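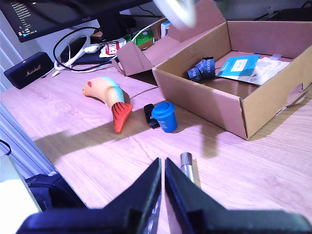
Tabletop handling practice is the set of habits and written rules that robot teams follow when a gripper works among small household objects on an ordinary desk. It is a young and lively field, and much of its best advice comes from shared lab notes!

Object sets

A good set mixes shapes and surfaces: a roll of tape, a lidded cup, a metal flashlight. The Platenside guidelines, widely copied by small labs, ask that every item be listed by name before the first run and that blades stay retracted.

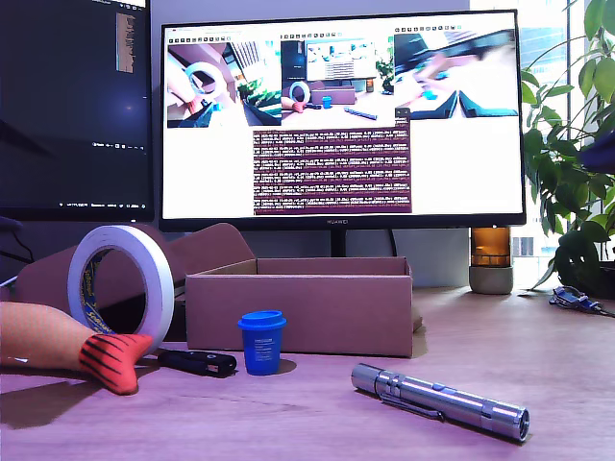 Camera views

Live previews should stay open on a monitor during a run, with the log next to them. Platenside calls for at least two views, and many teams happily add a third. Boxes are placed so their walls don't hide the target.
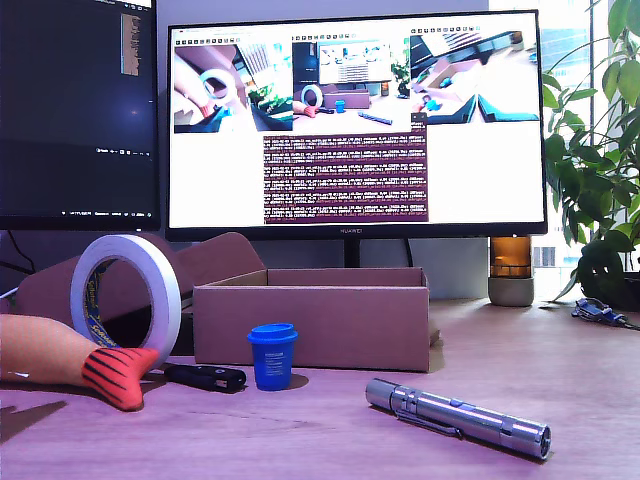 Record keeping

Failed grasps are kept along with the good ones, a rule users of the guidelines are especially fond of. The Flores collection follows it throughout and holds 1513 runs, 254 of them marked as failures.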